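Onine 2: trajectory alignment and review tool for handheld gripper recordings

Onine is a desktop package that takes wrist-view video and inertial data from handheld grippers, recovers the tool's path, and exports episodes in a form a policy trainer can read. I ran version 2 for a month on household recordings, mostly laundry and bed work, after using Flasitska for the same job. The test set was 171 episodes. The workstation has one midrange graphics card and a spinning disk, and the disk matters more than the manual admits.

Import is plain. Point it at a folder, choose a lens profile, and it pairs the streams by timestamp. The fisheye model is the best part of the release. Flasitska undistorts every frame before tracking and throws away the outer ring; Onine tracks on the raw image and keeps it. With a wide lens over a bed, a good share of the usable corners are out there.
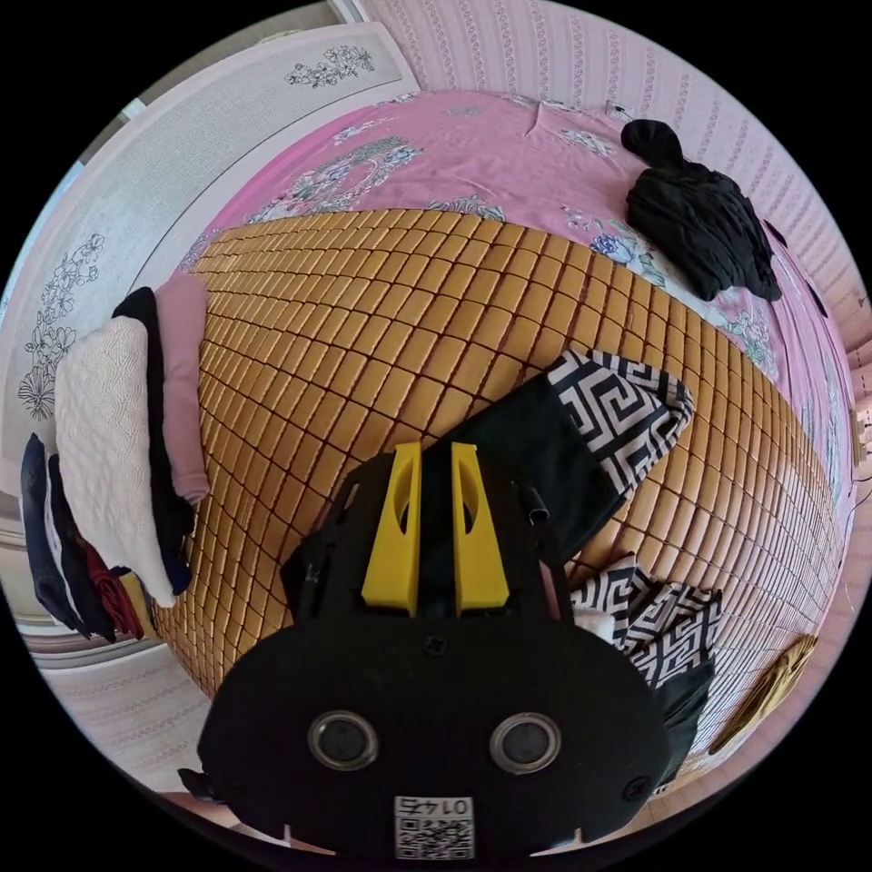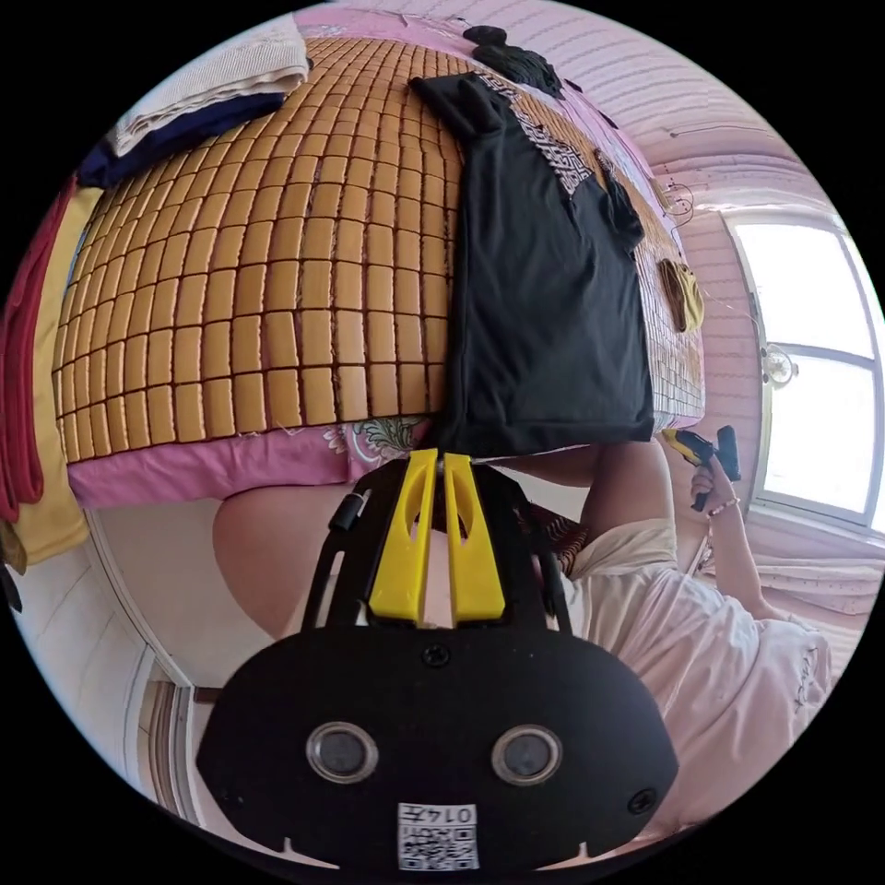

Bed with a tiled summer mat, tracked on raw fisheye frames.

Repeated texture is where the tracker earns or loses its price. A grid of identical small tiles gives plenty of corners and almost no identity, so a matcher can slip by one tile and report high confidence. Version 1 did this often. Version 2 checks each match against the inertial estimate and rejects the slip in most cases. When it can't decide, it flags the span in orange on the timeline, and you settle it by hand. I would like a key to jump between orange spans. There isn't one.

Masking is adequate. The gripper body is masked from a template, one per tool model, and the fingers get a separate moving mask. Dark cloth against a dark gripper body confuses the segmenter at the contact edge. Raising the edge threshold to 500 fixed this for me, at the cost of slower passes. Arms and hands of other people are handled by a general person mask, which works on forearms and misses them at the far corners of the lens.

Export to Stasiv format worked the first time. Export to Onodari wrote finger width in the wrong unit until I set it explicitly in the config file; the dialog box ignores the setting. Batch mode has no resume. If it stops on episode 90, it starts again from the first.

The command line covers everything except mask editing. Logs are readable and name the episode that failed.

I have moved our cloth work over to it and kept Flasitska installed for the older narrow-lens recordings, which Onine opens but tracks no better.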